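Subject: Re: Left jaw closing late after pad change
From: Tekle Teshome
To: Nevside hand gripper users list
Date: June 12, 2018

Genji Ishida wrote:

> I changed the blue pads on our older Nevside last night and now the two
> jaws do not meet in the middle. The left one lags by a couple of
> millimeters and only catches up when I squeeze the trigger hard. On
> small objects it pushes them over to one side before it holds them.
>
> I put the pads on with the adhesive from the Koech kit and torqued the
> pivot screws the way I remembered from last time. The log counter reads
> 2,548 closes. Is the return spring gone, or did I do something to the
> pivots? I would like to avoid taking the handle apart if I can.
>
> Also, does anyone still have the wear sheet? The link on the Avgate page
> is dead.
>
> Genji

Genji,

I would leave the handle closed for now. A tired return spring shows up on the way out, when you let go of the trigger and the jaws are slow to open. You are describing a lag on the way in, and on one side only, right after the screws were touched. That is nearly always a pivot done up too tight.

Each jaw has two pivot screws and they do different jobs. The lower one carries the load and can be snug. The upper one is only there to keep the jaw parallel, and it has to be loose enough that the jaw swings under its own weight when the linkage is off. If you tighten both to the same feel, the jaw binds. I did this on our first unit and spent a whole afternoon looking at the spring.

What I do now:

Take the linkage pin out and hold the tool with the jaws pointing down. Tip it left and right. Both jaws should swing freely. If the left one hangs, back off its upper screw an eighth of a turn and tip again. Keep going until it matches the right one, then put a dot of the weak threadlocker on the head side. Do not use the strong stuff, you will be heating the plastic to get it out again.

Put the pin back and close slowly on nothing. The pads should touch along the full face. If they touch at the tips first, one pad is sitting on a lump of old glue. Peel it, scrape the jaw down to bare plastic and start over with a new pad. I have never had any luck sanding the back of a pad that was already on.

After that I check it on real objects before it goes back in the bag. Ours gets checked at home more often than at the Gukow room, so the objects are whatever is there. I go for something small and upright that will tip if one jaw arrives early, then something soft, then something flat. An upright figure is the most useful of the three. Set it between the open jaws, close as slowly as you can, and watch which way it leans. If it leans right, the left jaw is early, and the other way around.

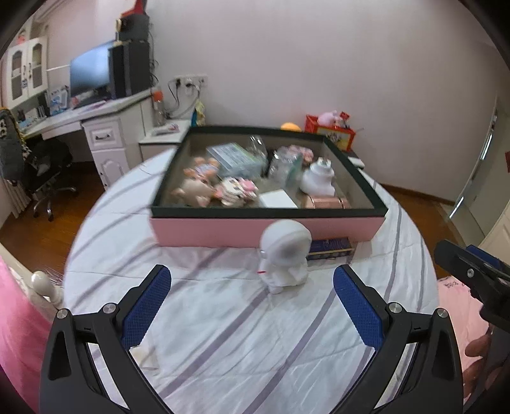 Jaws open on the astronaut, pads and pivot screws in view.

Look at the gap on each side before you start to close. If you are not centered you will get a lean that has nothing to do with the pivots, and then you will go and loosen a screw that was fine. I do it 8 times and turn the figure a little between tries. A soft mattress makes this harder than a table does, so if you get mixed results, move to something firm before you touch the screws again.

On the pads: the diamond pattern holds lint. Brush it with a dry toothbrush and do the corners. I used alcohol for a while and it made the edges lift. We brush every 800 closes and look at the screws at the same time, and I write both in the same column so neither one gets skipped. By your counter you were due for a third brushing a little while back, but that would not cause the lag.

If you do all this and the left jaw is still late, then look at the linkage bar – the short one, not the one that goes to the trigger. On the older Nevside handles the hole at the jaw end goes oval. You can feel it if you hold the jaw still and wiggle the bar. The fix is a new bar. I have 2 spares left over from the order last November and can mail you one.

The wear sheet I have is a scan of the old one with my own notes in the margin. The list strips attachments so I will send it to you directly. If someone has a clean copy, please put it somewhere the rest of us can get at it. The spring part number on my scan is unreadable.

One question back to you. Did you use the activator from the Koech kit, or only the adhesive? Without it my pads crept toward the tips over the first few days, and I would rather know now if yours are going to do the same.

Tekle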